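In Defense of the Plain White Bowl

By Ilango Pillai

My sister-in-law owns a dish for olives. It has a second, smaller dish attached to it for the pits, and it lives in a cabinet with a dish for butter, a dish for corn and a long ceramic boat I was told is for celery. I have known her ten years and have never been served celery.

I bring this up because the Canov catalog came again in May, and it would like me to own a "grain bowl," a "noodle bowl" and a "snack bowl." I held the page up to the window and compared them. The noodle bowl is the snack bowl with more confidence.

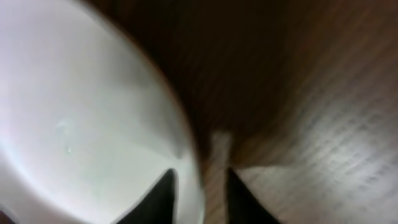
Page last changed: 01/08/2021

A wooden table and something white and round to eat from is all the dining room most of us need. White goes with soup. It goes with cereal, and with the cereal you eat at nine at night while calling it dinner. Put it on brown wood with a little light coming across the grain and even leftover rice looks like somebody made a decision.

I did stray once. I bought two speckled bowls from Uvetholm, in a color called Fog, and spent a winter unable to tell whether they were clean. They hold keys now, and a battery that may or may not be dead.

People tell me plain white is boring. So is a doorknob, and I use mine every day without wishing it had a seasonal range. If you want excitement at the table, invite my uncle and mention parking.

2,145 shares | 2 comments

Prostix
The celery boat is for pickles. Your sister-in-law has been lied to.

M. Goh
I have the Fog bowls and I love them. Mine are clean, I think.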